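Chapter 8
Sharing the Bench: Automation and the Packing Room

In this chapter you will read about what happens to a job when part of it is handed to a machine. Chapter 7 dealt with the cost of automation and how firms decide whether to pay it. The questions here are about the people on the shift: what they do all day, what they are expected to know, and who they answer to when something goes wrong.

Most of the examples come from Indwood, a firm that packs drinks and snacks for vending machines and office kitchens. It has two sites, one at Urton and a larger one at Praltthorpe, and employs 430 people between them. Urton began using robot arms for picking in April. Praltthorpe still picks by hand, and the two sites handle much the same goods, so they can be compared.

8.1 The task and the job

A task is one piece of work with a beginning and an end. A job is a bundle of tasks that one person is paid to do. Automation nearly always arrives at the level of the task. At Urton the task was picking up single items, such as a bottle of water, and placing them where an order needed them. A packer's job had included that task, but it also included reading the order, noticing a damaged item, fetching stock, keeping the bench clear and showing new starters what to do.
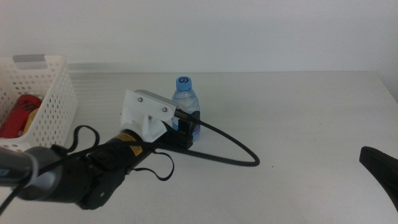 When the picking was taken out of the bundle, the other tasks stayed, and some of them grew. Stock now has to be set out in places the arm can reach. A bottle lying on its side may be no trouble to a person and a serious problem for a gripper, so somebody has to stand it up again. Packers at Urton call this "dressing the bench". It was never written into the old job description, and for the first weeks it was not counted as work in the shift figures. The packers raised this with their supervisors and it is now recorded separately.

8.2 Skill, training and pay

Every packer at Urton was given 15 hours of training on the new equipment. The course covered safe stopping, clearing a dropped item, restarting, and filling in a fault report. It did not cover how the arm is taught a new item. That work was kept for a small group called cell leads, who are paid at a higher grade.

The difference matters when the range of goods changes. Water bottles at Urton are mostly round, clear and ribbed. Bottled tea may come in a squarer bottle with sloping shoulders, and the grip that suits one shape may not suit the other. Packers often know from handling the goods which items slip, which dent and which have caps that work loose. Under the new arrangement this knowledge is useful only if it reaches a cell lead. Some shifts have a good habit of passing it on at handover. Others rely on the fault report, which has a box for the error code and one line for comments.

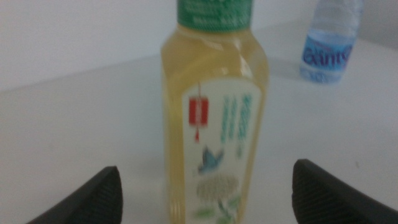
Humphreys, writing in the staff newsletter on 17th October, said that one line was not enough. The packers, the letter argued, could often see that a pick was going to fail before the arm closed on the item, and they ought to be able to say so and be paid for knowing it. The letter asked for training in teaching the arm to be open to anyone who wanted it.

Management replied that places would be offered as the range of goods grew. Keep this exchange in mind when you reach section 8.4, which looks at how skills are graded and who does the grading.

8.3 Pace and attention

Hand picking sets its own pace. A packer who is tired slows down a little, and one who is ahead can stop to talk. Working beside an arm is different. The arm may need no help for several minutes and then need it at once, and the packer has to stay alert in the gaps. Many of the packers at Urton reported that their shoulders and wrists ached less than before, and that they went home more tired in the head.

Before reading on, make a list of the tasks in a job you know well. Mark the ones that appear in its written description, and keep the list beside you for the next section.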